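4.2 Packing task

The packing chore was chosen from the Grerum list of shop-floor jobs. The robot has to put small goods into a lidded box on a table, using both arms. We ran 157 trials at the Rokstead site.

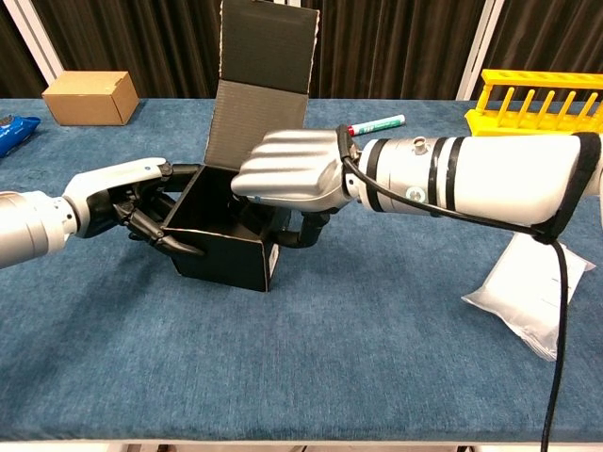
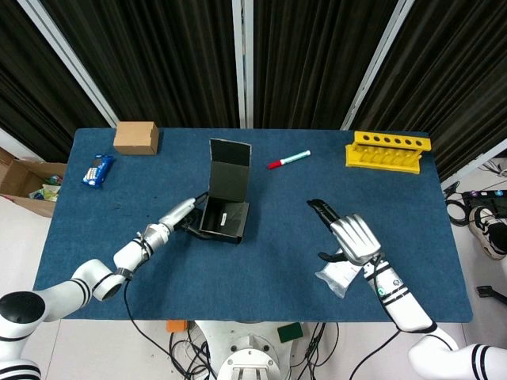
Figure 3. Two moments at the packing table, with the black box open.

Soft packages caused 47 failures, more than any other type of item. Closing the lid was easier. We do not consider the system ready for unattended use.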